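# Workshop tips: comparing robot hands on a tabletop

Notes by Forough Ansari, for anyone setting up at the small table this month. Most of it applies to any arm you bring in. The examples come from the Nidero hand and the Zukar two-piece gripper, since those are the ones we swap most.

## Laying out the table

Keep the same things in the same places for every run. Ours is a white cup at the back left with the red piece standing in it, the small white block next to the cup, the black slab in front of the block on a diagonal, and the green dish right of center. Mark the positions on the underside of a sheet of tracing paper and lay it over the table between sessions. Tape on the wood leaves glue, and glue changes how things slide.

Leave open wood around the dish. A hand with several fingers needs more room to close than you would guess from its size at rest.
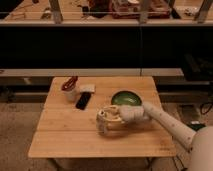 Lumpy things and smooth things fail in different ways, so test both. With a lumpy object, write down where the fingertips land before you write down whether it lifted. A grip that closes on two high spots will often hold for a second and then roll. If you only score "held" or "dropped," you lose that.

Work from the slowest speed setting up. On the Ebrahimi controller we start at 20 percent and stay there until five tries in a row look the same. Then change one thing. Speed and grip force changed together tell you nothing you can use later.

## Bottles

A plastic bottle on its side is a good test and an annoying one. A few things that help:

- Use a bottle with the cap screwed down tight. A loose cap turns in the fingers.
- Put 200 ml of water in it for the heavy runs and weigh it again at lunch.
- Point the cap the same way each time. We use left.
- Rest it across a dish with a raised rim. On flat wood it wanders when the table is bumped.
- Park the arm clear of the table before you reach in to reset.

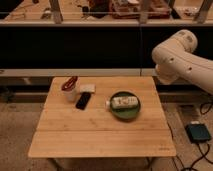

Come down from straight overhead first, then try a low approach from the side. The side approach is harder on a bottle because the first finger to touch it gives it a push. If you see that, open the hand wider and shift the target toward the cap end by a finger's width. Shifting toward the base made things worse for us with both hands.

Peel off old labels that have started to lift at the corners, or leave them all on. Half a label is the worst surface to grip.

## Swapping the end piece

1. Home the arm and switch off the power at the wall. The button on the controller only pauses it.
2. Support the wrist with one hand while you loosen the ring. Quarter turns.
3. Check the pins for lint. A dry toothbrush does the job.
4. Fit the new piece, tighten by hand, then a quarter turn more with the strap wrench.
5. Load the matching offset file. The Zukar file is 1471 and the Nidero file is 2923. They are easy to mix up in the list, so read the number out loud.
6. Bring the arm over the back of the table and stop above the surface. Compare the height with the card before going lower. 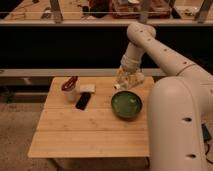
## Cables and floor

Run cables down the arm side and keep the front of the table clear, where people stand. Carpet hides a thin black cable well, and one good tug will move the table enough to spoil a morning of runs. Check the table against the paper sheet after anyone has walked past on that side.

## Cameras

Set exposure by hand. On auto, a white arm moving over pale wood shifts the picture every time it comes in, and your before and after shots won't match. The Jivuder software hides the setting under "Light," second page.

Wipe the lens at the start of the day. Wednesday sessions begin at 9, so do it before then, and leave the cloth in the drawer with the strap wrench.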